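Robot firm reaches halfway stage in Mundham fruit-sorting project

October 28, 2022

A small robotics firm in Mundham has recorded 3,722 examples of toy fruit and vegetables being picked up by machine, as part of a project to teach a pair of robot arms to clear a table without being given step-by-step instructions.

Starasix began the work in July at its workshop on the Abugri estate. Operators guide the arms by hand controls while cameras and joint sensors record each attempt. The recordings are then used to train a control program, which the company calls Wosterano.

The current round of sessions uses red cherries on a wooden table, with a clear plastic bin of colourful toy fruit and vegetables beside them.

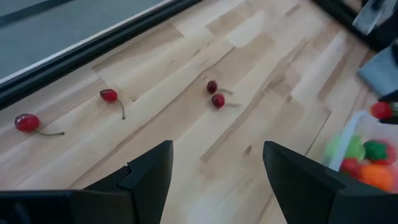 Small items with thin stems have taken up more of the schedule than the company planned for. Sunee Rattanakul, who runs the sessions, said the early recordings leaned too heavily on larger pieces and the program did poorly when it was tried on anything smaller.

"We went back and asked the operators to do 400 more with the cherries alone," she said. "They start in a different place each time. If two are close together, that goes in as well, as it's one of the harder cases."

Each operator works for 50 minutes before handing over. Attempts in which a piece is dropped are kept and marked as such, and the operator carries on from wherever it has landed.

Every attempt is stored with the views from all the cameras, including those on the arms and the fixed ones by the table. 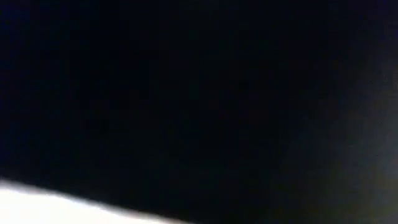 Checking is done the following morning by Afia Asante, who goes through the recordings and decides which are passed on for training. She said the checks took longer than the recording itself and that the firm was looking to take on 2 more people to help.

Starasix expects to finish with the cherries next month and move on to mixed bins. The company has not said when Wosterano will be offered to customers.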